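Moving old memory card saves to a new emulator build

13 Aug 2020

I spent two evenings this week getting a set of old console saves to load in the current build of Trisar, and I am writing the steps down while I still remember them. The release notes cover the new renderer at length and give the save format one line.

The short version: builds before April wrote each memory card as a raw image with no header. The current build expects a 64-byte header in front and will treat a raw image as an unformatted card. If you click Yes when it offers to format, your saves are gone. Make a copy first and work only on the copy.

My card came from a laptop I used for Jivdale, a slow role-playing game with 59 hours on the clock and a final dungeon I never finished. The file was the right size and the directory block looked sane in a hex editor, so I was fairly sure the data was intact.

What I did:

Close the emulator completely. It holds the card file open and writes it back on exit.

Run Canduteo, the converter Levente Farkas posted on the forum, with the old file as input and a new file name as output. It adds the header and recalculates the checksum for each directory entry.

Put the new file in the cards folder and assign it to slot 2. Leave slot 1 alone until you have loaded at least one save from slot 2.

In the per-game settings, turn off "auto card by title". With it on, the emulator makes a fresh card for every game and ignores the one you assigned. This cost me most of the first evening.

Of the 19 entries on my card, 4 failed the checksum test. Three were old saves I had deleted and did not need. The fourth was a Jivdale save that spans two blocks, and the converter had read the link between them in the wrong byte order. Zsófia Pálfi ran into the same thing and pointed me to the fix – start the converter with the swap option and let it process the whole card again. After that the save loaded at the right location with the right inventory.

Save states are a separate matter. They are tied to the build that made them and I know of no way to convert them. If you only have a state, load it in the old build, walk to a save point, save to the card, and convert the card.

One open problem: the play clock on the converted save shows 1,314 minutes, which is well short of the real figure. It does not affect anything I have tested. If you know which field the game reads for it, leave a comment.

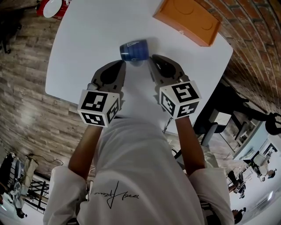

Photo: Janaína Lins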